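Table day

Finally did the table. August and I have been eating on the couch for weeks beacuse the table was where everything landed. Mail, chargers, half a roll of stamps, the 75 cent hinges from Kereama that don't fit anything.

Started at 2 with coffee. Rule was one pile to keep, one to go, no third pile. Made a third pile by quarter past.

Stuff that went: instructions for the old heater. Dead pens. A Clasero catalog, never opened. An electric bill with $665 on it that I remember being very upset about, paid, bye.

Stuff that stayed: the good scissors (found!!), spare keys, a birthday card for Declan Ruawai that I still owe him. Sorry Declan. It's coming.

Then the bags. Why do I keep every little clear bag anything ever came in. Some had things in them, most didnt. Down to the last few bits now and I can see wood again. Forgot how light this table is, kind of want to oil it but not today.

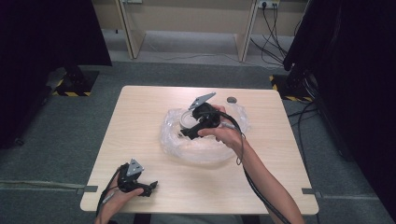
Almost there. One crinkly bag and the little dark disc left to go.

Drawers next, maybe. The top one doesn't close and I'm scared of it. Also need a real box for keys and tape and so on, the Boramow one is cute but tiny. If you have one you like, tell me in the comments. Off to make dinner, eating it at the table.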